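Matching a restricted bursary fund when the spending happens after year end

Print this page | E-mail this page

Last updated: September

Posted by Sibel Çınar

I keep the books for a small private training college with two campuses. A company called Canpolat gave us $40,000 for student bursaries, and the letter says it can only be used for students in the trades program. We paid out $18,000 before year end and the rest is committed but not paid.

We use the deferral method. My predecessor booked the whole amount as revenue when the cheque arrived, and the auditor has now asked for a schedule of deferred contributions. Do I show the unpaid portion as deferred even though the students have their award letters? And can I keep it in the same bank account as our operating money?

Clillix

Under the deferral method you recognize a restricted contribution as revenue in the period the related expense is recognized. The date the cheque came in doesn't decide it. What matters for the balance is whether the awards are already an expense and a payable at year end. 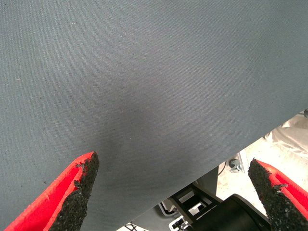

Read the award letters. If they are unconditional and went out before year end, you may have a liability and an expense for them, and the matching revenue comes in too. If the student still has to enrol or pass a term first, the usual treatment is to leave that money in deferred contributions until the condition is met. Ours are all conditional on enrolment, so ours stay deferred.

For the schedule, the auditor will want opening balance, amounts received, amounts recognized as revenue, and closing balance, one line per donor. Attach the donor letter and the list of payments. The closing total has to agree to the balance sheet.

Brenow

Same bank account is fine unless the donor letter says otherwise. We do it with a separate fund code in the ledger - works OK.

Cosel

Agree with Clillix on the letters. Also check what was done last year. If the cheque arrived in the prior fiscal year and it was all taken to revenue then, you could be looking at a correction to opening net assets, and your auditor should hear about that before you post anything. Don't just reverse it through this year's revenue.

Related items
Deferral method or restricted fund method for a small college
Tuition received before the term starts
What to have ready for the auditor's first visit
Recording donated equipment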